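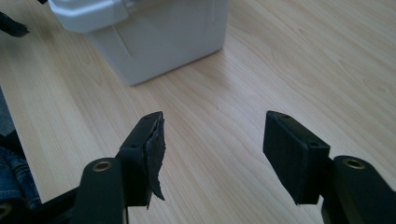 Nov 12, 2019

Third day of the cold and I've reached the stage where I am well enough to be bored and ill enough to be let off the washing up, so I am stretching it. Went downstairs at ten in my dressing gown and found the post had come early. One gas bill, one leaflet for hearing aids (addressed to me by name, which I thought was pointed) and the letter from the allotment society.

After six years on the waiting list I have a plot. Number 43. I read it standing up in the hall and then again sitting on the stairs. When I put my name down I had knees, and a clear idea of myself in a hat, handing out courgettes. Now I have the plot and a box of tissues.

Rang Mum to tell her. She said, "In November?" and then told me about a man she knew who put his back out on a parsnip.

The letter is two sides long and mostly rules. No bonfires before dusk. No cockerels. No carpet to be laid as a weed barrier, which is underlined, so there must have been an incident. Sheds may be painted green or brown "or left". The rent is £74 a year including water, although the water is turned off until April, so for the time being I am renting the idea of water. There is also a key deposit, which you get back when you die or move to Rastano, where the last tenant has gone. I had to look it up. It seems to be mostly hills, and I expect he is up one of them now not thinking about bindweed.

Went to see it after lunch against my own medical advice. Two jumpers, the big coat, and the scarf from Dunleavy's that sheds on everything. The plot is at the far end past the compost bays, next to the railway. I had imagined soil. What I have is grass up to the thigh, a bath, half a greenhouse and a quantity of brambles that I would describe as established. The bath is avocado. It has a frog in it, or had; it looked at me and went under, and I can't say I blame it.

My neighbour on 44 was there tying something to something. He is called Damián Iturra and he has the sort of plot that makes you want to go home. Leeks like a regiment. Edges cut with what must be scissors. He leaned on his fork and looked at mine for a good while and said, "Good drainage." I think he had been through everything else and that was what was left.

He was kind about it, though. Gave me a carrier bag of leeks and a cutting of something in a yoghurt pot which I nodded at as if I knew. He says the man before me spent two summers building a pond liner out of a tarpaulin called Tiltex, lost interest, and never dug the pond. The tarpaulin is still there under the brambles. Damián's advice is to drag it out, spread it over the worst half, weigh it down with bricks and go indoors until spring. This is the first gardening advice I've ever been given that I feel equal to.

Then it rained. Shared his shed for twenty minutes. He has a kettle in there and a proper chair, and for visitors there's an upturned bucket. We talked about slugs. He goes out with a torch at night and once collected 200 in a single evening, and he told me the figure the way other men mention their time for a marathon. I asked what he did with them. He said I didn't want to know, and then it went quiet, and then he told me.

Missed the 209 home by the length of the gate, naturally, and stood at the stop holding leeks and a yoghurt pot with my nose running. A woman moved her pushchair slightly away from me.

Home by half four, nearly dark. Took two of the Kurnasex capsules, which the chemist swears by and which have done nothing so far except make toast taste of pennies. Leek and potato soup for tea. I couldn't taste that either but it was very hot and I had two bowls. Put the cutting on the kitchen windowsill, where it fell over.

Spent the evening drawing a plan on the back of the hearing aid leaflet. Beans along the railway side, potatoes in the middle, a bed for cutting flowers, somewhere to sit. I've left the bath where it is because of the frog. Drew the greenhouse whole, to be encouraging. By nine o'clock I had added a small orchard and had to go and lie down.

Must buy: gloves, bricks (can you buy just a few bricks?), more tissues. And return Mum's casserole dish before Sunday or I will hear about it.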